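Giving up the car, one year on

10/08/2021

I sold the car last July, so I have now done a full year of getting about by bike, bus and foot. A few people have asked how it went, and I keep giving short answers, so I have written the longer one down.

The main reason was the repair bill. The car was old and needed a new clutch, and the garage wanted more than I would have got for it afterwards. I had been driving to work and to the supermarket and very little else. I took what the dealer offered and walked home, which took longer than I thought it would.

For the first month I used the bus. It goes from the end of my road to Fullach and then up the hill past the hospital. It is fine in the morning and poor in the evening. If I left work a few minutes late I had a long wait in a shelter with no seat. I read more books that month than in the whole year before.

Then I bought a second-hand bike from Kerubo Lema, who was moving to a flat with no storage. She wanted 300 pounds for it and threw in the pannier rack and a pump. It is a Suvetti, dark green, heavier than it looks. The gears slipped on hills until I had the cable changed. I spent another 60 on lights and a decent lock, and 100 on a waterproof jacket that I should have bought on day one. I tried to manage with my old walking coat and arrived at work soaked through twice in one week.

Riding in was easier than I had feared. There is a path along the old railway line for most of the way and only one bad junction, by the Kirui warehouse, where the lorries turn left across the cycle lane. I get off and push there. I don't mind looking slow.

Shopping was the thing that changed most. With a car I did one big trip and threw a lot of food away. Now I go more often and carry less. Two panniers hold enough for three or four days if I pack the tins at the bottom. Potatoes and cat litter are the awkward ones. I get the litter delivered now.
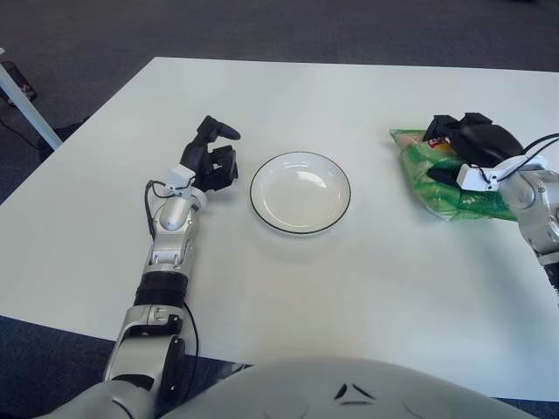
Winter was harder. In January the path iced over and I went back to the bus for nearly three weeks. My hands were the worst of it. I went through two pairs of gloves before I found some that kept the wind out, made by Hekoline, and even those are no good in heavy rain. I also learned to keep a spare pair of socks in my desk drawer.

There are things I miss. My sister lives in a village with no station and two buses a day, so seeing her takes planning. I hired a car for her birthday weekend and it cost me nearly 200 with the petrol. I also miss being able to take things to the tip. There is a broken chest of drawers in my hall that has been there since spring — if anyone local has a van, please get in touch.

I haven't added up every penny, but the insurance alone would have paid for the bike. My knees are a bit worse and my sleep is a bit better. I will probably keep going as I am for another winter. The back tyre needs replacing before then, and I want mudguards that don't rattle.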